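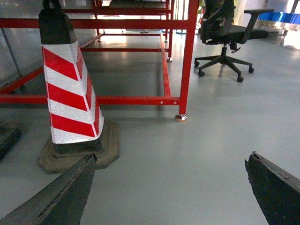
A tall post with red and white stripes.

What is travelling in basketball?

Hello again! Last time I told you how dribbling works, and lots of you wrote in about the whistle that goes when somebody runs off with the ball. That whistle is usually for travelling, and I got caught by it all the time when I started playing for Dovine Juniors.

A full-size court is 28 metres long. If you could tuck the ball under your arm and run the whole way, it would be more like rugby! So the rule says that if you want to run along with the ball, you have to bounce it.
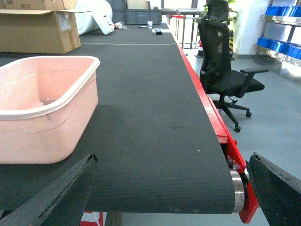 But what if you've stopped? Then one foot has to stay where it is. We call it your pivot foot. Pretend it's been glued to the floor – you can spin on your toes as much as you like, and your other foot can step anywhere. My friend Maricruz Quezada once turned 270 degrees, with three players waving their arms at her, and still made the pass. Totally legal!

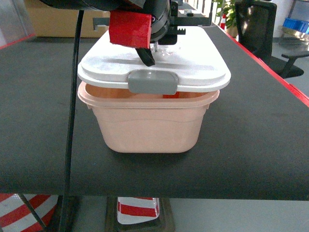

Photo: Inger Hauksdóttir

You can lift your pivot foot to shoot or pass, but the ball must leave your hands before that foot comes down again. And if you want to start dribbling, the ball has to leave your hand before the foot comes up. I still muddle those two!

If you do travel, the other team gets the ball and throws it in from the side or the end of the court. Nobody gets sent off, so don't panic.

Try it at home with a rolled-up sock as your ball. Do 6 turns on your left foot, then swap to your right. I wobble on my right one.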